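Replacing my grandmother's dishes, slowly

22 Feb 2020

When my grandmother's apartment was cleared out, I took what was left of her dinner set. It had been a service for 24 once. By the time it came to me there were 8 dinner plates, a gravy boat with a glued handle and one lid that fits nothing.

I decided in August to fill in the gaps secondhand and set myself a limit of $200. New plates would have been easier, but I like going through thrift store shelves on a slow morning.
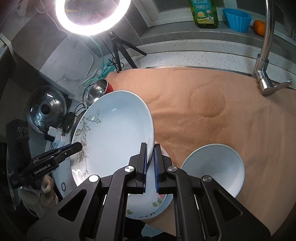 The pattern is called Siltetti, and it was only made for a few years. Judite Torres, who runs a stall at the Coelho market, told me to stop hunting for exact matches and buy whatever sits well next to it. I resisted that for months. Then I gave in and began mixing, and I like the result more than I expected. A gray-brown leafy vine on an oval plate looks fine with pink and green flowers on the one behind it, as long as both are white underneath. Plain white bowls go with everything.

I've spent $140 so far. The best find was a stack of side plates in Vikeck, wrapped in newspaper under a table. I still need a large serving bowl, and I'm going back to the market next month to look for one — with a towel in the bag this time.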